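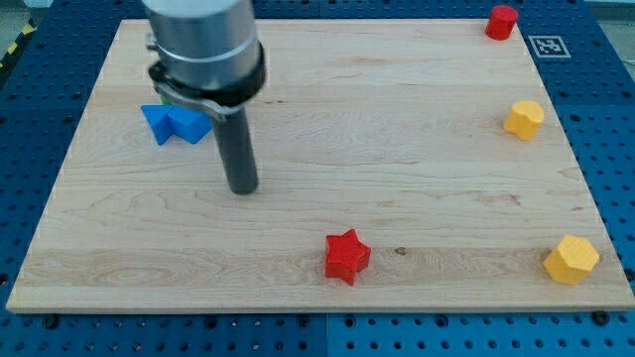
Page 14

Section 3. Setting Up the Board and Blocks

You've got the Louro block set unpacked, so now comes the fun part! A good layout starts with the board. Get it level and steady and everything you build on it afterward will behave much better. Plan on a quiet half hour the first time through. By your second or third session you'll be doing it while the coffee brews.

Before you begin

You will need the maple board, your painted blocks, a soft dry cloth, a pencil, and the two rubber strips from the small bag marked Revholm. A pegboard table is ideal, but any flat, sturdy top will do nicely.

3.1 Placing the board

1. Wipe the table top and the underside of the board. One stray crumb of sawdust is enough to make the board rock.

2. Lay the rubber strips on the table, parallel to each other and 225 mm apart.

3. Lower the board onto the strips, smooth side up. Hold it by the long edges and set it down flat.

4. Press on each corner in turn. If one dips, slide the nearest strip outward a little and try again.

5. Turn the board until the grain runs the way you like. (I like it running away from me, toward the far edge — it makes lining up rows so much easier.)

Note: The board is bare, unpainted maple, and every one is different. Wavy lines, darker streaks and the odd small knot are part of the wood. Feel free to use a knot as a landmark! Leonilde Sequeira, who tested our first layouts, measured everything from hers.

Caution: Do not oil or varnish the board. A slick finish lets the blocks slide, and the paint can stick to it in warm weather.

3.2 Setting out the blocks

1. Start with the tall round pieces. Stand the red cylinder upright on its flat end and give it a gentle quarter turn to seat it.

2. Add the blue block next. Its angled faces and points give it several resting positions, and each one changes the look of the whole layout. Try them all before you settle.

3. Tuck the small green pieces in last. They look wonderful half hidden behind a bigger shape, so that you only find them when you walk to the other side of the table.

4. Step back and look from standing height, then crouch until your eyes are level with the wood. Shift anything that seems crowded.

5. When you're happy, mark each position with a light pencil dot. The dots rub off with the dry cloth.

Note: Color placement is entirely up to you. A strong color in a far corner pulls the eye right across the pale wood, and a close pair in the middle gives it somewhere to land.

Caution: A cylinder standing at the very edge of the board is easily knocked off by a sleeve. For a layout you plan to leave up, bring round pieces in by at least the width of your thumb.

Caution: Small pieces are a choking hazard. Keep the set away from children under three.

3.3 Lighting the layout

1. Place a lamp to one side, with the bulb 300 mm above the wood.

2. Raise or lower it until the shadows are soft. Faint shadows show off the grain, while hard ones hide the little pieces.

3. Check the glossy blocks for glare and swing the lamp a touch if the tops look white.

3.4 Moving and storing

Take the blocks off before you lift the board, even if you're only going as far as the next table. Store the board flat in a dry room. If it has been in a cold garage, let it rest indoors overnight before you use it.

Wrap painted blocks one by one so the corners don't chip their neighbors. Replacement strips are listed under part 95 in the back of this guide.

Go to Section 4 for Natália Marinho's bridge layouts — they're a joy to build, and the first one uses only the pieces you already have out.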